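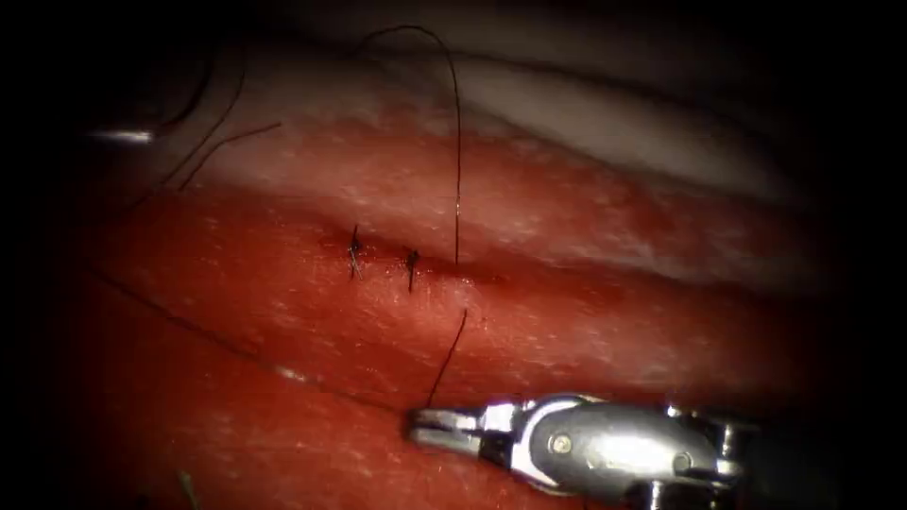

Two down, one on the way

August 14, 2024

I have been wanting to write about interrupted stitches for ages and kept putting it off, mostly because every time I sat down to type I'd rather go and tie some. But I'm home with a cup of tea, my hands are tired in the good way, and I have stitches on the brain, so let's go!

If you're new to this blog, I came to suturing late. I could sew a hem long before I could close a wound, and for a while I thought that would give me a head start. It gave me almost nothing. A hem wants you to pull things snug. Tissue wants you to bring the two sides together until they touch and then, please, leave them alone. My first evenings at the Prarkonetti course were one long lesson in letting go of the thread a little sooner than I wanted to.

The interrupted stitch is still my favorite of them all. One pass, one knot, cut, move over, start again. Each stitch stands on its own, so if the second one is ugly you can take it out and the first one couldn't care less. A running stitch is faster and I do love the look of a neat one, but it's a commitment from end to end, and I'm the kind of person who likes to stop and look at what I've done.

And I do look. I look at whether the threads cross the line squarely or lean. I look at the puckers, those little gathers just beside the stitch, which are the first sign I've been heavy-handed. And I look at the bit still open past the last stitch, because that's where I decide where the next one goes. Atif Abbasi, who taught the July sessions, used to make us say out loud where the next bite would be before we touched the needle. I felt ridiculous saying "there" to a strip of foam. I still do it under my breath.

The needle

Small curved needles are lovely things and also complete brats. The curve is the whole point - you're supposed to follow it, so the needle goes in at a steep angle and comes up again on the far side by simply turning. The moment you push it straight ahead it drags, the hole gets bigger than it has to be, and you've lost the nice round path you were after.

Where you hold it matters more than I ever would have guessed. Too close to the tip and there's nothing left to go through with. Too close to the end where the thread joins and it wobbles, or rolls over on its side halfway through. I aim for a little past the middle, toward the thread end. Getting it there takes me longer than the stitch does! I'll set it down, pick it up, turn it a touch, set it down again. In July I spent a full 15 minutes one evening doing nothing but picking up a needle and turning it, on a Wurel pad with no thread on it at all, and I'd say it did me more good than a week of knots.

The thread is the other half of the fight. It has a memory, it wants to go back to whatever shape it had in the packet, and it will make a loop wherever you least need one. I used to try to get rid of loops as soon as I saw them. Now I mostly let them lie, as long as they're lying off to the side and not under my next knot.
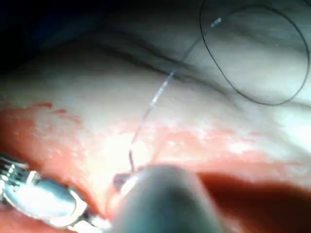

Jolán Deák thinks I make too much of the loops. She wrote to me after the last post to say that she pulls her thread almost all the way through before she does anything else, leaves only a short tail on the far side, and then whatever the long end is doing up there is no concern of hers. Her point was that I stop pulling too early and then have twice as much slack to manage on the wrong side of the wound. She also said, very kindly, that my tails are too long.

She's right about the tails. I tried it her way the next evening and the difference was silly. With a short tail the knot practically has nowhere else to go - you wrap, you reach, the end is right there, you draw it down. With a long one I'm forever fishing the end through and losing the wrap while I do it. I'm less convinced about pulling everything through in one go, because I find I tug the near edge when I rush it. So I pull in stages and wait for everything to settle. Slower, but the edges stay where I put them.

Black thread, by the way. I will defend black thread to anyone. Against pink and red you can see exactly what it's doing, where it crosses itself, where the knot sits. I did a spell with a pale one that Veronika Gál gave me (a gift, I was thrilled, thank you Veronika) and every time it got wet and shiny I had to hunt for it.

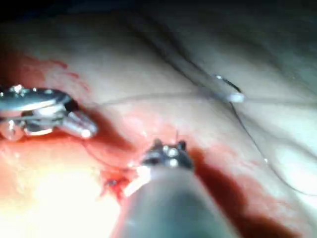

The other thing about real tissue compared with a pad is how much it moves. Foam sits there. Tissue has folds and slopes, it's slick, it gives under you and then comes back, and blood gets into the low spots and hides the very edge you wanted. I learned to slow down just before each bite and find both edges again, even if I was sure I knew where they were. Especially then, come to think of it.

Setting the needle down well is a skill too. I like it off to one side, with the curve where I can see it and the thread trailing away from where I'm tying, so that when I come back I'm not untangling before I've even begun. I'd love to say I do this every time. I do it maybe every other time, and the rest of the time I mutter.

Then the knot. First throw lays flat and just brings the edges together, second goes the opposite way and locks it, third for peace of mind. If the first throw slips while I'm making the second, I used to carry on and hope. Now I open it up and do it over. Cutting comes last, and I leave enough that I could grab the ends again later. Two matching tails make me absurdly happy. Mine rarely match.

I've been keeping a tally in a little Murnus notebook, and this week I wrote down stitch number 417. I can see a change when I flip back through my notes, mostly in the spacing. Early on they're all bunched at one end, and then there's a big worried gap where I noticed I was running out of room. These days I put one in the middle of the line first if it's a long one, then split what's left.

Next up is the vertical mattress stitch, far bite out, near bite back. I've tied about six so far, and one of them I'd be willing to show a stranger. If you have a trick for keeping the near bites shallow, please leave it in the comments, I'll be trying it tomorrow evening!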